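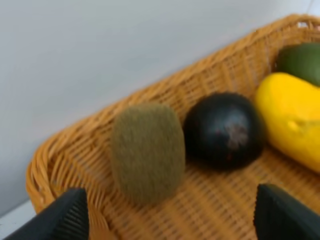
*Wrist view, fruit in the wicker basket, fingers open.*

25 Feb 2024

Equipment planning, picking cell, next purchase round. Notes from the bench plus what Szymon and I went over afterward. Lech needs a draft request before the end of February, so this is the working version. Prices are not in here yet except where I say so.

**Fingers and pads**

The ridged pads are the first line item. We own one full set and it lives on the gripper. If a pad tears we stop until a replacement arrives, and the last order from Kellstead took 14 days. Request:

- 3 spare pad sets, same ridge pattern
- 1 set of smooth soft pads for comparison
- 1 spare pair of fingers, bare

Szymon wants to skip the smooth set. His argument is that glossy skins will slide either way and the closing force matters more than the pad surface. I want it in the request anyway. It is the cheapest line on the sheet and we have no data of our own on it. A kiwi skin and a plum-type skin side by side in one basket is a fair pad test, and we should write it up as one before spending on anything bigger.

Finger width is still open. The current fingers are thick enough at the base to hide the near part of the basket from the wrist camera, and they will need room on both sides of a fruit when its neighbor is touching it. Bożena can cut a narrower pair in-house. That would take the spare fingers off the purchase list but add shop hours. Ask her for an hours figure before Lech sees this.

**Wrist camera**

Two options:

1. Keep the present camera, change the mount. Move it back and tilt it down so more of the basket fits in view. At this pose the fruit on the right runs out of view, and the planner is working from partial outlines.
2. Buy the wider unit from Ojo. Quote came in at 10 percent over what we set aside for sensing. Lead time not stated. Svyatoslav is chasing it.

I favor option 1 first. A bracket costs us an afternoon. The edges of the kiwi and the weave are also a little soft from motion, and a wider lens on its own will not cure that. A settle delay before capture would be free. Test order: settle delay, then bracket, then decide on the Ojo quote. If we go straight to buying we won't know which change did what.

Also to check: depth on the dark fruit. It is glossy and close to black, and our depth sensor has had trouble with that kind of surface before. Log dropout per fruit with the same lamp setting. If dropout is bad, a diffuse light panel goes on the list ahead of any camera.

**Containers**

Leszek asked why we don't standardize on molded trays. Cheaper, stackable, flat floor, easy to wipe. All true, and I'd add one case of trays for the repeatability runs. The wicker stays for the hard runs. Raised braided rim, woven floor, and the weave gives the segmentation plenty of texture to get wrong. We need duplicates of it, same size and same color. If this one gets crushed, the old results have nothing to be compared with. Put down two.

**Test objects**

Real fruit is a consumable and has to be budgeted as one. So far it has gone through petty cash, and Lech would like that to stop. Proposal is a standing amount of 45 per week, his approval, bought locally. Each run needs a mix of matte and glossy skin, round and long shapes. Fruit that gets marked by the fingers comes out of the set and gets recorded with the closing force used. Log any existing blemishes before the first grasp, otherwise we will be charging old patches to the gripper.

Artificial fruit: Pratorar sells a weighted set. Good for overnight cycling. Useless for bruising and doubtful for friction. Low priority, move to next round if the total is tight.

**Floor space and services**

The Gamville room will take a second cell only if the air line is extended. Facilities wants that requested separately, so keep it off this sheet. Svyatoslav to measure the run.

**Priority as it stands**

1. Pads
2. Fruit budget
3. Baskets and trays
4. Light panel, pending dropout log
5. Camera, pending bracket test
6. Artificial fruit

**Open**

- Bożena: shop hours for the narrow fingers
- Svyatoslav: Ojo lead time, air line length
- Szymon: settle delay test, then bracket drawing
- Me: dropout log, pad comparison plan, one page for Lech
- Does the Kellstead pad price drop if we order all the sets together? Their sheet lists single sets only. Call them.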